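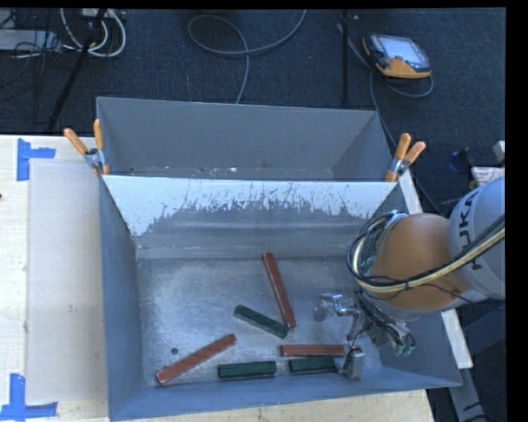
Figure 9. Front bin with red and green blocks, gripper lowered. The second bin is clamped behind it.

Section 11. Preparing the Bin Station for Visitor Demonstrations

This section applies to open days and scheduled visits at the Trasville hall. It replaces the sheet issued in February. Staff must have completed the Giva operator course before running the station with visitors present.

11.1 Setting up

1. Place the two metal bins on the table with their rims touching.
2. Fit a spring clamp at each outer corner where the bins join. Pull on each clamp by hand to check that it holds.
3. Put three red and three green blocks in the front bin. Leave the rear bin empty.
4. Spread the blocks at different angles. Two blocks may lie side by side, but do not stack them.
5. Check that the cable bundle on the arm is tied and can move freely.
6. Set the visitor barrier 700 mm from the edge of the table.

CAUTION: Do not reach into either bin while the arm is enabled. Stop the arm at the handheld controller before moving a block.

11.2 Running the demonstration

1. Ask visitors to stand behind the barrier.
2. Load the Partanen visitor program and select the reduced speed setting.
3. Start the cycle. The arm is to move each block from the front bin to the rear bin.
4. If a grasp fails twice on the same block, stop the cycle and turn the block by hand.

NOTE: Scratches and worn patches on the bin floor are acceptable. Replace a bin if its rim is bent.

11.3 After the visit

Return the arm to its rest position and lay the controller flat. Enter the cycle count in the Cloltard log. Inspect the gripper fingers after every 500 cycles.

Revised April 2018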